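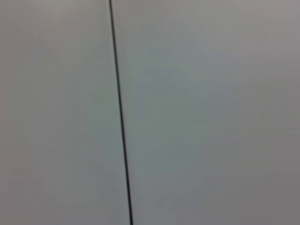
Wimby photo fair, opening day, May 2022. Got in late, bus trouble. Ticket 20, catalog extra, skipped it.

Best thing: the Seltent room. 73 portraits of retired bank clerks, all hung low, you end up stooping. Loved it. 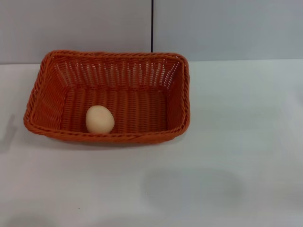
Orange-red basket, one egg.

Upstairs is the Altell prize show. Too dark, labels tiny, and teh sound from the video booth leaks everywhere. Sveinbjörnsson gallery had harbor prints at 200 each, small ones 100. Tempted. Didnt buy.

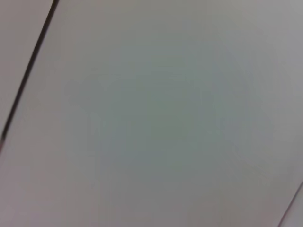 Pale surface, dark line.

Coffee line was long. Back in August for the book weekend, if the bus runs.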